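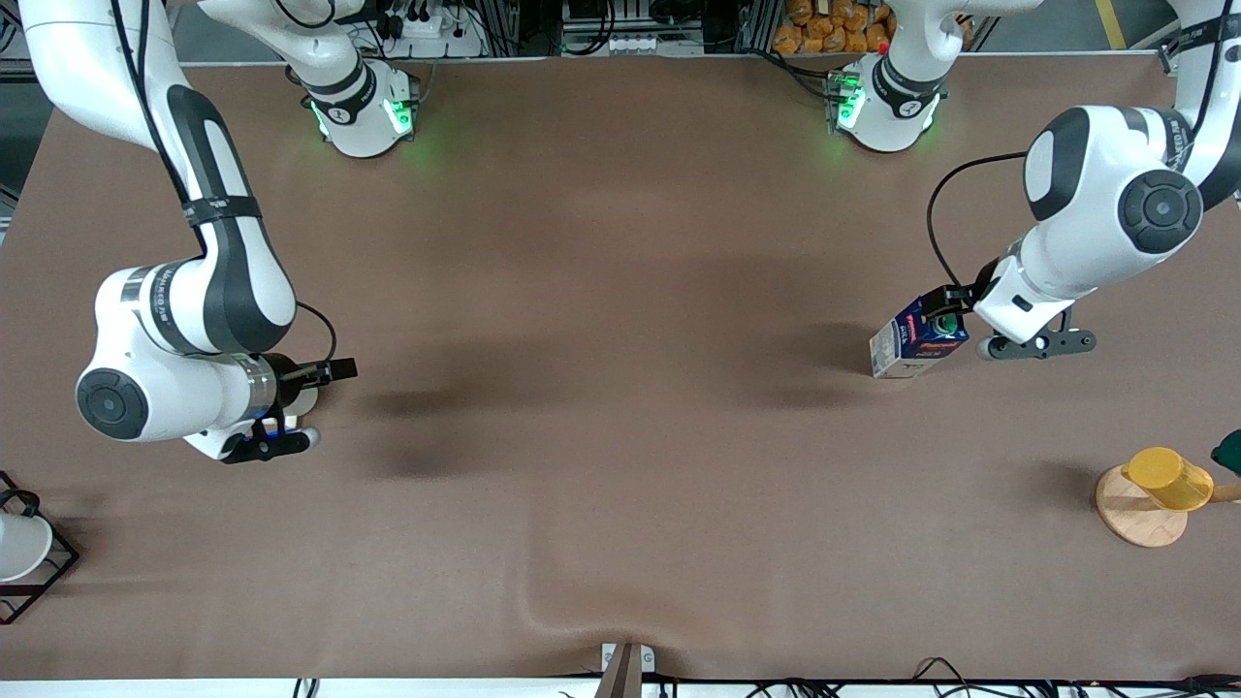 What I Learned From a Summer of Letters

My grandmother kept her letters in a blue cookie tin, and when the tin filled up she started on a shoebox, and when that filled up she started on the bottom drawer of the dresser in the hall, where my grandfather's good socks were supposed to live. He kept his socks on a chair after that. I never heard him complain about it, though I did once hear him say "excuse me" to the chair.

I've been thinking about that drawer all summer, because this was the summer I decided to write letters. Real ones, with a stamp. I had a birthday in the spring that ended in a zero (you can guess which one, and please guess low), and I got a great many text messages with cake in them, and I was glad of every one. But I also got a single letter, two pages on yellow legal paper, from my old neighbor Bienvenido Manalo. I read it standing at the mailbox, and then I read it again at the kitchen counter, and then I put it in the drawer with the takeout menus, where I could find it whenever I wanted an egg roll and a kind word.

Bienvenido lived next door to us on Cetasley Street for most of my childhood. He taught me to ride a bike because my father had a bad knee, and he grew bitter melon along our shared fence and handed it over the top in grocery bags. He moved up to Furnthorpe to be near his daughter, and I let him go the way you let people go when you're busy — I meant to call, and then I'd meant to call for so long that calling would have been a whole event. His letter didn't mention any of that. He told me about his tomatoes and a dog that wasn't his but kept turning up on his porch. He asked if I still hummed when I did the dishes. I do.

So I wrote back. It took me most of an evening, and I'd like to say that was because I had so much to tell him, but a good part of it was my handwriting. I used to have nice handwriting! I won a ribbon for it. Now I type all day and sign my name on little screens with my finger, and when I sat down with a pen my hand behaved like somebody else's. By the end of the first page the letters were leaning on each other like tired people on a bus. I copied it over once and it was worse, so I sent the first one.

The paper question

You would not believe how much time a person can spend thinking about stationery before writing a word. I bought a box of 50 cream sheets with matching envelopes, very handsome, and then was too intimidated to use them. They sat on the desk looking like a wedding. What I used instead was a spiral notebook from the drugstore, and I tore off the fringe along the side because my mother raised me right.

I've since come around to the idea that the paper should be a little worse than the letter. If the paper's too good you start writing for the paper. I found myself composing a sentence about the evening light, and I don't talk that way, and Bienvenido would have wondered if I was ill. On notebook paper I told him that the water heater had gone out and that I'd been showering at the gym next to a woman who sings hymns. He wrote back wanting to know which hymns.

Pens, I'll admit, I have gotten fussy about. I like a plain blue ballpoint that's been used for a while. A brand new one skips, and gel pens smear on me because I'm left-handed, and I went to work one Thursday's worth of meetings with the side of my palm solid purple. Well, I said I'd gotten fussy.

Who to write to

After Bienvenido I made a list. It was a short one at first, and all people over seventy, which says something about who I thought a letter was for. Then I added my cousin's boy, who had just started a job on a ferry and had no phone signal for long stretches, and he turned out to be the best correspondent of the bunch. He writes in capitals, all of it, like a ransom note, and he puts in drawings of what he had for lunch.

I wrote to Emiliano Jara, who taught me chemistry and gave me a C that I'd earned. I didn't think he'd remember me. He did, or he was polite enough to pretend, and he told me he'd taken up the accordion in retirement and that his wife had taken up long walks. I laughed out loud in the driveway and the mail carrier looked back over her shoulder.

I wrote to my sister too, who lives 45 minutes away and whom I speak to nearly every day. She called me up as soon as it came. "Who died?" she said. I told her everyone was fine, I was just writing to her. There was a pause, and she said, "Well, what am I supposed to do with it?" But I was over at her place in Brurkow a few weeks later and it was on the refrigerator, under the magnet from the dentist.

There were two people who didn't write back. I minded that more than I expected to, for a week or so, and then I minded it less. One of them I'd been a poor friend to, years ago, and I had said so in the letter, and I think maybe it was enough that I said it. She doesn't owe me a reply. The other one may have moved.

What to put in them

I got stuck on this early. My life isn't very eventful, and I've never known how to answer when people ask what's new. I'd write "Dear So-and-so, how are you, I am fine," and then I'd get up and check on the laundry.

What helped was going to the drawer. My grandmother's letters came to me when we cleared out the house, and I'd never properly read them. I'd been saving them for some rainy day with a blanket and a cup of tea, and you know how that goes. So one night I sat on the floor and opened the cookie tin, and I was there until after midnight with both feet asleep.

Hardly anything happens in them! Her friend Agbayani (she called everyone by their last name, even people she'd known since first grade, so I have no idea what the woman's first name was) wrote to her for years and years about the price of fabric, a window that stuck, a priest who mumbled. In one letter she spends a full page on whether to keep a coat. The coat has a good lining but the collar is all wrong. She goes back and forth. She signs off without deciding, and the next letter in the tin is from five months later and doesn't mention it, and I'm telling you I turned that tin upside down looking for the end of the coat.

I loved those women by the time I'd finished. I felt like I'd been sitting at the table with them. So I stopped waiting for news. I wrote to the ferry boy about a squirrel who'd figured out the bird feeder, and about the meatloaf I'd made with the wrong kind of onion soup mix. I asked Mr. Jara (I can't call him Emiliano, I've tried) what song he was learning. I told my sister I'd found the recipe card for our mother's lemon bars and that it was missing a step, and we'd both been making them wrong in different ways all this time.

A few small things, if you want to try it

Buy the stamps first. I wrote three letters that sat by the door for two weeks for want of a stamp, and by the time they went out, the news in them had gone stale and one of them said "it hasn't rained in ages" in the middle of a flood watch.

Write the date at the top. My grandmother's friend never did, and I've been trying to put them in order by the postmarks, half of which are just a gray smudge. I've been good about it. The last one I mailed says 8/1/24 up in the corner, in my best attempt at ribbon-winning penmanship.

Don't save your good parts for a longer letter. I kept doing that, holding back the story about the hymn singer for when I had time to do it justice. A short letter with the good part in it is a nice thing to get.

And it's all right to be slow. Bienvenido takes a month, sometimes more. I used to think I'd find the waiting hard, but I like it — there's always one either coming or going. His latest says the dog has moved in, that he has stopped telling people it isn't his, and that he's thinking of calling it Pancake but his daughter has objections. I have a strong opinion on this and I'm writing to him tonight, after the dishes.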